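# Qui sommes-nous

Koubek est une petite maison d'histoire postale, installée à Onddale, dans la rue qui descend vers l'ancien relais. Nous achetons, nous décrivons et nous vendons des lettres anciennes, des marques postales, des formulaires de service et, dans une moindre mesure, des timbres détachés. Nous préférons dire tout de suite que les timbres neufs en série complète ne sont pas notre métier. On nous en propose chaque semaine, et chaque semaine nous donnons l'adresse d'un confrère.

Notre spécialité est la correspondance acheminée hors des grandes administrations : postes privées, courriers de domaines, services de vallée, accords de passage entre deux bureaux qui ne dépendaient pas de la même autorité. La poste locale de Cistow et la ligne de Gretow occupent la plus grande place dans nos armoires. Nous n'avons pas choisi ce sujet, il est venu avec le premier lot que la maison a acheté, et qui contenait 733 plis dont personne ne savait lire les taxes.

Il a fallu apprendre à les lire. Une bonne partie de ce que nous savons vient de ce lot, de ses erreurs de tri et des notes au crayon laissées au dos par un propriétaire précédent, notes que nous avons d'abord crues fantaisistes et qui se sont révélées justes pour la plupart.

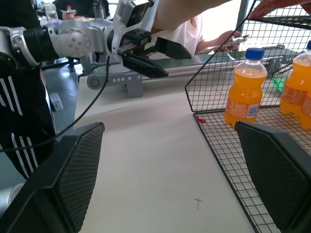

*Surface de travail, teinte claire.*

## Ce que nous faisons

**La vente.** Nous publions deux listes par an, l'une au printemps, l'autre en novembre. Chaque liste comprend 400 numéros, jamais davantage. Les prix sont fixes et indiqués en regard de chaque description. Nous ne pratiquons pas la vente aux enchères, que nous connaissons mal et pour laquelle nous n'avons ni la salle ni le tempérament.

**La description.** Pour chaque pli nous donnons l'origine, la destination, le parcours quand il peut être établi, la taxe avec son explication, et l'état. Quand nous ne comprenons pas une marque, nous l'écrivons. Il arrive que la réponse nous parvienne d'un acheteur, quelquefois des années plus tard, et nous corrigeons alors la fiche, même si la pièce est vendue depuis longtemps.

**L'expertise.** Nous examinons les plis de Cistow et de Gretow, ainsi que ceux des bureaux voisins avec lesquels ces deux services échangeaient des sacs. Pour les autres régions nous refusons, poliment. Un avis écrit est remis dans un délai de 8 semaines. Il mentionne les réparations, les lavages, les timbres replacés et les marques ajoutées après coup. Ces dernières sont malheureusement fréquentes sur les lettres de Gretow, la griffe à sec du bureau de tête étant facile à imiter avec un outil de relieur.

**La documentation.** Nos fiches sont consultables sur place. Elles sont aujourd'hui près de 2000, classées par bureau, puis par type de marque. Le fichier est sur carton, avec une copie numérique qui n'est pas tout à fait à jour pour les lettres L à R.

## La poste de Cistow en peu de mots

Beaucoup de visiteurs arrivent chez nous par une lettre de famille et n'ont aucune connaissance de ce service. Nous leur donnons en général l'explication suivante.

Cistow se trouvait trop loin de la route postale pour que l'administration y ouvre un bureau. Les propriétaires du domaine ont donc entretenu leurs propres porteurs, qui descendaient le courrier jusqu'à Onddale et remontaient celui qui les attendait. Le trajet local était payé à part. On le reconnaît à un chiffre tracé à la craie rouge, en haut à gauche, que les employés de la poste régulière barraient d'un trait quand ils prenaient le pli en charge. Une lettre de Cistow porte par conséquent deux taxes qui ne s'additionnent pas, et cela a trompé bien des catalogues.

Plus tard est venue la ligne de Gretow, avec une convention : les plis du domaine voyageaient en franchise sur la ligne, en échange du foin pour les chevaux. Nous possédons une copie de cette convention, incomplète. La page qui traite des lettres chargées manque. Si un lecteur de cette page la rencontre un jour dans une vente ou dans un grenier, nous serions très heureux d'en recevoir même une simple photographie. 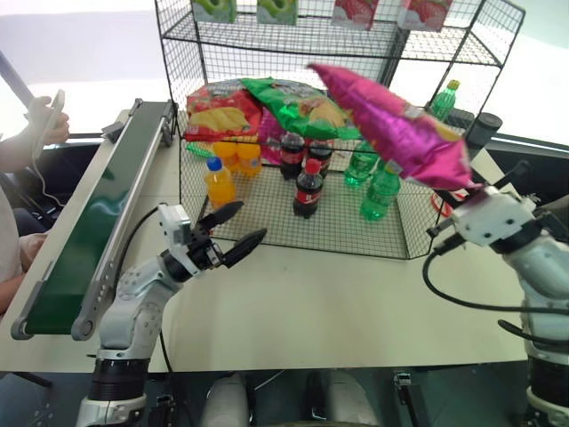 *À l'étage supérieur, les briques de jus.*

## Notre manière de travailler

Nous sommes une équipe réduite et nous faisons les choses dans l'ordre de leur arrivée. Un envoi reçu est d'abord enregistré, puis mis au repos dans une chemise neutre pendant quelques jours, afin que le papier s'habitue à l'air de la maison. Ensuite seulement nous l'ouvrons entièrement. Les plis scellés restent scellés, sauf demande écrite de leur propriétaire.

Nous ne nettoyons pas les lettres. Une tache de cire, une trace de fumigation, une pliure de sac font partie du voyage. Nous savons que certains collectionneurs désirent des pièces plus propres, et nous respectons ce goût, mais nous ne pouvons pas le servir.

Pour les achats, nous faisons une offre unique, valable un mois. Elle est accompagnée d'une liste des pièces qui justifient le prix, de sorte que le vendeur puisse la montrer ailleurs s'il le souhaite. Plusieurs l'ont fait, certains sont revenus. Lorsque l'ensemble présente un intérêt pour l'histoire de la vallée, nous demandons la permission de le reproduire en entier avant de le séparer. Nous avons regretté de ne pas l'avoir fait avec la correspondance du moulin de Gretow, vendue pièce par pièce à nos débuts et dont nous ne retrouvons plus que des morceaux.

Les langues de travail de la maison sont le français, l'allemand et le tchèque. Le français n'est la langue maternelle d'aucun de nous. Nous prions donc le lecteur d'être indulgent envers nos listes, et de nous signaler les fautes, ce que nos abonnés font d'ailleurs avec beaucoup de régularité.

## Nous rendre visite

La maison reçoit sur rendez-vous, l'après-midi. Merci d'indiquer à l'avance les bureaux ou la période qui vous intéressent, pour que les classeurs soient sortis. La consultation est gratuite. Les photographies sont permises sans flash, et les stylos à encre restent au vestiaire, avec les parapluies.
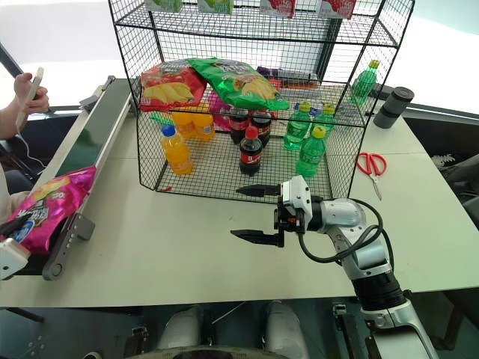 **Faut-il décoller le timbre d'une lettre ancienne avant de vous la montrer ?**

Laissez la lettre exactement comme vous l'avez trouvée, avec son timbre, son contenu et son enveloppe extérieure s'il y en a une. Un timbre détaché ne permet plus de vérifier le tarif ni le parcours, et il perd le plus souvent la plus grande partie de sa valeur.

Pour un premier contact, une copie du recto et du verso suffit. Veuillez ne pas envoyer d'originaux par la poste avant d'avoir reçu notre réponse avec un numéro d'enregistrement, à reporter sur l'emballage. Les envois sans numéro sont acceptés aussi, mais ils attendent plus longtemps.

Koubek, histoire postale, Onddale
Page revue le 2 avril 2025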